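Hard water, soft water and the rinse
5 February 2020

Aoi Ishida has spent most of her working life on the last 40 seconds of washing up. She trained as a water chemist, joined the test laboratory at Verska, and now runs the household cleaning section there. Her subject is rinsing, and in particular what is left on a surface once the water has run off it.

"People judge a clean plate by eye," she says. "What they see is mostly the water. If the supply is hard, the drops leave calcium carbonate behind when they dry. If it is soft, the detergent is harder to shift, and you get a film that only shows at an angle."

Her section compared the supplies of two towns. Dramedbridge takes its water from a chalk borehole. Brukolside, further up the valley, is fed by a moorland reservoir and has very soft water. The same plates, the same soil and the same dose of washing-up liquid were used for both. The full set came to 1441 washes and was finished in September.

Ishida is careful about what the work shows. The dose printed on a bottle is set for a middling supply, and in Brukolside it was too high. Halving it made no difference to grease removal and cut the rinse volume needed to reach the laboratory's residue limit.

"In Dramedbridge you cannot halve it," she says. "Some of the surfactant is used up before it meets any fat. You can see it in the foam, which collapses early, but foam is a poor measure and I would not dose by it."
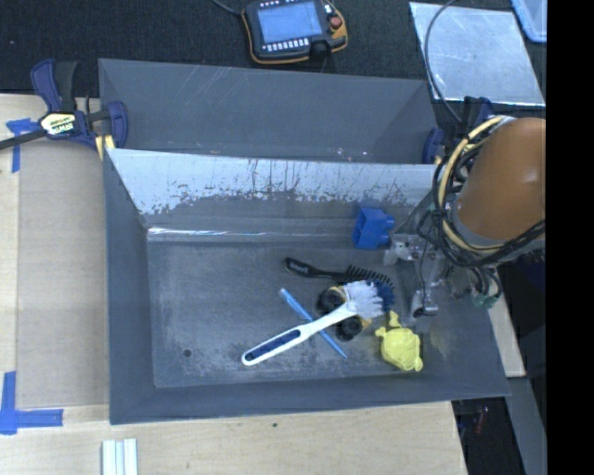 Temperature was the second variable. The section used warm and cool rinses on glazed stoneware, plain glass and stainless steel. On glass the warm rinse gave fewer spots, chiefly by shortening the drying time. On steel the result depended on the angle at which the piece was left to drain -- a shallow angle held a bead of water along the lower edge, and the deposit formed there.

The Morikawa method, which the laboratory adopted for all its residue work, calls for a fixed volume of distilled water to be poured over the dried surface and collected. The conductivity of that water gives the dissolved residue. It does not give the carbonate, most of which stays put, so a weak acid wash follows and is titrated separately.

"It is slow," Ishida says. "One operator can do 11 plates in a morning if the burette behaves."

She has little interest in rinse additives and was reluctant to discuss them. Her own advice is short: find out the hardness of the local supply, adjust the dose, and stand things steeply to drain. At home she has hard water and dries her glasses with a cloth.

The next series will deal with plastics, on which water beads and residue collects in small rings. The existing limit was written for glass -- she does not expect it to carry over.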